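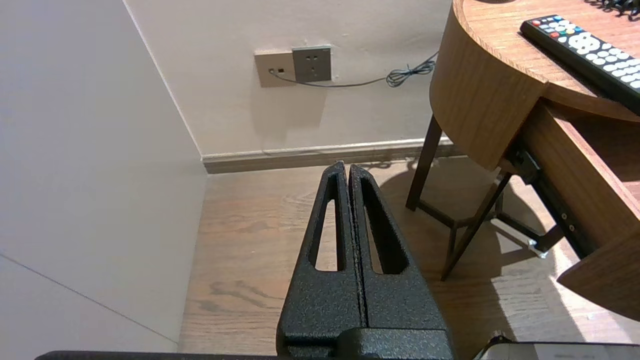
Lidlow Court Residents' Association
Minutes of the Building Fabric Meeting, July

Meeting opened at 6:35 p.m. in the ground floor meeting room.

Present: Solomiia Demchenko (chair), Simão Godinho (minutes), representatives for Blocks A, B and D, managing agent for Flendton Property.
Apologies: Block C.

1. Minutes of the previous meeting

Accepted with one correction. Item 6 should read "intake louver," not "exhaust louver." Godinho to reissue.

2. Matters arising

2.1 Bicycle store lock. Cylinder replaced. Keys issued against signature. Closed.

2.2 Block B entry phone. Intermittent fault on the second floor handsets remains. The agent has asked the contractor to check the riser connection before any handsets are ordered. Carried forward.

2.3 Gutter clearance. Completed on the north and east elevations. The west elevation was not reached owing to parked vehicles. Contractor to return at no additional charge. Agent to place notices on windshields 5 days ahead.

3. Domestic water pressure

3.1 The agent reported on the booster set serving Blocks A and B. Pump 2 is short cycling. The expansion vessel was found with no air charge and was recharged on site. The charge had dropped again at the follow-up visit, which indicates a failed diaphragm.

3.2 Nkosi Mechanical has quoted $1,523 for a replacement vessel, including isolation, draining, and recommissioning. The Block A representative asked whether this included disposal of the old vessel. The agent confirmed that it did.

3.3 Block D noted that the isolating valve on the vessel branch was stiff when last operated and may not hold. If it does not, the full set will have to be drained and the shutdown will be longer. The agent will ask for a separate price for the valve so that both can be done in one visit.

3.4 Agreed: accept the quotation. The chair may approve the valve up to a further $210 without returning to the meeting. Shutdown to be between 10 a.m. and 3 p.m., with written notice to all apartments in both blocks.

4. Stairwell lighting

4.1 Hemenico Electrical has surveyed the stairwells. Most fittings are in serviceable condition. The emergency packs in Block C did not reach full duration on test and need new batteries.

4.2 There was discussion of motion sensors. Block B was in favor on grounds of running cost. Block D was opposed, citing the half landings, where a sensor mounted at the door head would not pick up a person coming down from the floor above. Hemenico's survey recommends one sensor per half landing in addition to those at the doors. The chair observed that this would remove most of the saving in the first years.

4.3 Agreed: replace the Block C batteries now. Sensors deferred until Hemenico supplies a layout drawing and a price per block. Block D's objection to be recorded.

5. Roof, Block D

5.1 Water entry was reported at the top floor landing during heavy rain with wind from the southwest. No entry was reported in rain without wind. The agent's opinion is that the flashing at the tank room upstand has lifted and that the membrane itself is sound.

5.2 Godinho asked for the previous repair record. It could not be located at the meeting. The agent will search the Flendton files and circulate whatever is found. If the earlier repair is still under warranty, the original roofer is to be called first.

5.3 Agreed: inspection only at this stage. No sealant to be applied before photographs of the flashing have been taken.

6. Storage in common areas

6.1 Items are again being left in the Block A basement corridor. The fire risk assessment requires this corridor to be kept clear for its full width. Notice to be posted, followed by removal after 14 days. Removed items will be held in the caged store for one month.

6.2 Block B asked whether doormats are covered by the rule. The chair's reading is that flat mats are permitted and shoe racks are not. The agent will check the wording of the assessment.

7. Finance

7.1 The maintenance reserve is sufficient for items 3 and 4. It would not cover a full roof renewal at Block D, should one be needed.

7.2 A proposal to raise the monthly contribution by $5 per apartment was discussed. Blocks A and D in favor, Block B against, Block C absent. Held over so that Block C can be heard.

7.3 The petty cash float remains at $100. No change requested.

8. Any other business

8.1 The side gate closer slams. Agent to adjust the latch speed.

8.2 Block D requested that agendas be sent earlier. Godinho will send the next one with these minutes.

Next meeting to be called once the roof inspection report has been received.

Meeting closed at 8:10 p.m.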